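4.3 Does the gain survive outside the lab?

Zalik was trained on 2,608 hand-held gripper demonstrations, and the headline comparison with Jalo rests on 130 held-out episodes. We are less confident in that comparison than the earlier table suggests. Most of the held-out episodes share a room with the training set, and a policy can do well there by learning the room. When we kept only homes absent from training, the margin shrank to 4 points, and it changed sign in one of 200 resamples. Thin objects are the harder test (Figure 3).
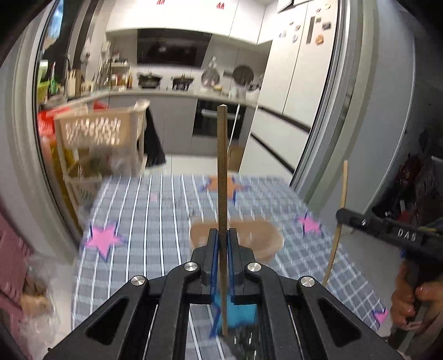 Page 7 of 12

Figure 3. Two-gripper episode in a home. The near gripper holds a thin wooden stick upright between its finger pads; a person's hand grips the second.

We would not read success on such episodes as evidence of general skill with sticks.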